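MECH 416 Field Robotics
Week 6 handout: The Tully path incident
Notes prepared by Tamsin Blackwood

Read this before the tutorial. Bring your own copy of the fault tree, even if it's half finished. The assignment questions at the end are marked, the discussion points in the middle are not.

1. Background

The vehicle in this case is a four-wheeled delivery and inspection platform built by Weltura and run by a contractor, Fesley. It weighs 40 kg empty. Fesley ran it on a shared path at Tully for a trial over one winter. The path is used by walkers, cyclists and the occasional maintenance ute, so there was always going to be mixed traffic.

Sensors on the vehicle were a front stereo pair, a single planar lidar mounted low, wheel encoders on all four wheels, an inertial unit and a satellite receiver. There was a bumper strip front and rear wired straight into the motor cut-off. There was also a remote stop held by a walking attendant, who had to stay within sight of the vehicle at all times.

Speed was limited in software to a brisk walking pace. The limit was a parameter in a file, and anybody with the maintenance password could change it. Keep that in mind for section 4, although it didn't cause this one.

2. What happened

On a morning run in December the vehicle was travelling along the path toward the charging point at Pultton. It had done the same run the day before without a stop. The attendant, Catríona Mulligan, was walking a few paces behind it.

The vehicle began drifting to the right. It left the asphalt with both right wheels, carried on for several metres with one side on the grass, then steered back hard to the left and crossed the full width of the path. Catríona pressed the remote stop as it started to cross. The vehicle did not stop straight away. It came to rest against a kerb with the front bumper pressed in and the motors off.

A cyclist coming the other way had already slowed down and got off. There were no injuries. The front bumper mount was bent and the lidar bracket needed replacing.

The attendant's written account was done within the hour, and it is a good one. She put down what she saw and heard in order, she marked the places where she wasn't sure, and she left the causes to others. Use it as a model when you write up your lab faults.

3. What the logs showed

Three separate faults lined up. Take them one at a time.

Fault A: position drift. Satellite reception was poor along that stretch, with trees on one side and a building with a big roof overhang on the other. The receiver kept reporting a fix, but the reported quality dropped. The position filter was set up to accept any fix at all and give it the same weight regardless of quality. Over 26 seconds the position estimate walked sideways, and the vehicle steered to follow it.

Fault B: path edge not detected. The stereo pair was meant to find the edge of the pavement and hold the vehicle off it. The edge finder had been tuned in summer on dry asphalt with a clean mown border. It looked for a strong change in brightness along a fairly straight line. With a damp surface, patchy reflections and pale dead grass lying over the margin, it returned low confidence. Low confidence was treated as "no edge nearby", so the planner read it as open ground.

Fault C: slow remote stop. The stop signal was received by the main computer, placed in the same queue as the ordinary drive commands, and acted on when its turn came. At that moment the computer was busy replanning and the queue was long. The bumper strip, wired directly to the cut-off, worked as designed and is what took power off the motors.

When you build the fault tree, put "vehicle enters opposing side of path" at the top. Most people put "vehicle leaves path" there the first time. Leaving the path is one branch. The swing back across is where somebody could have been hit, and it has its own cause: when the edge finder picked the pavement up again it produced a large correction, and no limit had been set on how sharply the vehicle could turn at that speed.

4. Surface and edge conditions

A lot of students assume a paved path is an easy case. Pavement is flat, the map is known and the width doesn't change much. Then you go out in the cold months and look at what a camera has to work with.

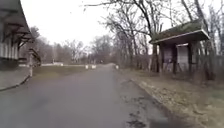 An edge detector relies on contrast, and contrast depends on the season, the weather and the light. A flat white sky removes shadows, which helps in some ways, but it also puts a sheen on wet asphalt. A puddle boundary can be sharper than the real edge of the pavement. Matted grass gives a soft, wandering line, and a straight-line fit will either reject it or lock onto something else that happens to be straight, such as a platform edge.

Fesley's test plan had a line for "wet conditions". It had been ticked off after a run with a hose on a car park, with painted lines on both sides. Nothing in the plan covered an unmarked edge in the wet.

Other items found during the review that played no part in the incident but still had to be fixed:

The speed limit file had no change record.
The attendant's stop unit had no low battery warning.
The bumper strip was tested weekly, but only at the centre and never at the corners.

5. Changes made

The remote stop now acts on the motor cut-off through its own relay and does not pass through the main computer. Satellite fixes are weighted by reported quality, and below a set level they are dropped. If edge confidence stays low for more than a second the vehicle slows, then stops and waits for the attendant. Steering rate is limited according to speed.

The stop distance test is now done with the computer under full load, on a wet surface, at top permitted speed. The earlier tests were all done with the planner idle.

6. Assignment (40 marks)

Due at the start of the Week 8 tutorial, on paper.

a) Draw the fault tree for the incident. Mark which events are independent and which share a cause. (15)

b) Fault B treated missing information as good news. Find one other place in the system described above where the same mistake was made, and explain how you would change it. (10)

c) Write a test procedure for edge detection on an unmarked path in winter. State the conditions, the number of runs, the pass mark and who is allowed to stop the test. (15)

Keep part c to one page. I will stop reading at the bottom of the page.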